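Brarcombe, October — Felus, the neighborhood store that has been helping people host dinners and birthdays out of 200 square feet of shelf space, is delighted to announce Party Share, a new lending and giving service for families all over town!

The idea came from longtime customer Dzifa Tetteh, who wondered why so many of us buy things for one afternoon and then tuck them in a closet for 11 months. Neighbors can now drop off cloths, cups and small party goods they'd like to pass along, and our team sorts everything and gets it ready to go out again — with a good deal of chatting along the way.

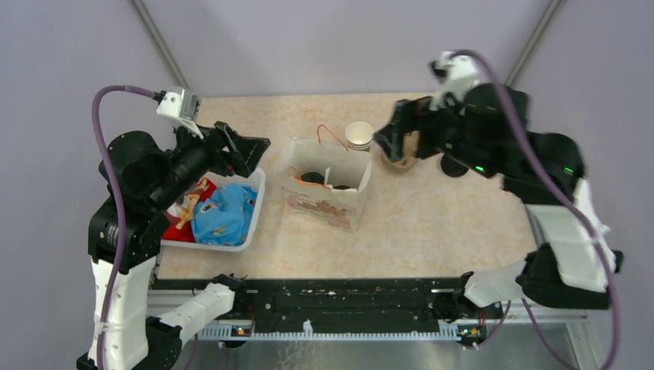 *Fabrics in a white basket, with a printed paper bag and a stack of white paper cups.*

"My own kitchen drawers are much happier," said Tetteh, "and I've met half my street."

So far 138 households have signed up, and we would dearly love to see yours among them. Drop-offs are welcome at the side counter from 9 a.m. until closing. Please ask for Kwaku Aryee.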